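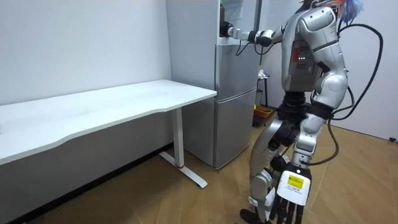 Open day at Suvside - who else went?

hagos_b
Got back from the Suvside open day an hour ago and my feet hurt, but wow. I spent most of it in the kitchen room watching the humanoid work on the fridge. I've only seen these things in videos and it's a lot bulkier in person! Ginette McIntyre ran the demo and took every question, even mine about what it does when the milk is on the wrong shelf (her answer: "it asks").

rokdim
I was there for the 2:00 slot. Nice people, but I wasn't sold. Up to five minutes to deal with one fridge door? My kid does it in a second and leaves it open for free.

hagos_b
Ha, fair. But she said they're going slow on purpose with visitors in the room.

vija_j
Did they say anything about the hands? I asked in July and got a shrug. I saw a black gripper on one arm and a regular fingered hand on the other, so I'm guessing they're comparing.

rokdim
Didn't ask. I was stuck behind a guy who wanted to know if it could do his taxes.

Unach32
Gonna disagree with Rok. Speed is the last thing I'd care about at this stage. I want to know if it can do the same door 2,000 times without scratching it. Cables looping over the shoulder bug me more - I'd snag those on a chair the first day.

vija_j
Same, the cables worried me too. And I liked the tuft on top, blue and orange. My niece wanted one.

rokdim
OK the tuft was good. I'll give them the tuft.

hagos_b
Anyone know if they're doing another one? My brother wants to go and I'd sit through it again.

Unach32
There was a sign-up sheet by the coats. I put down two names.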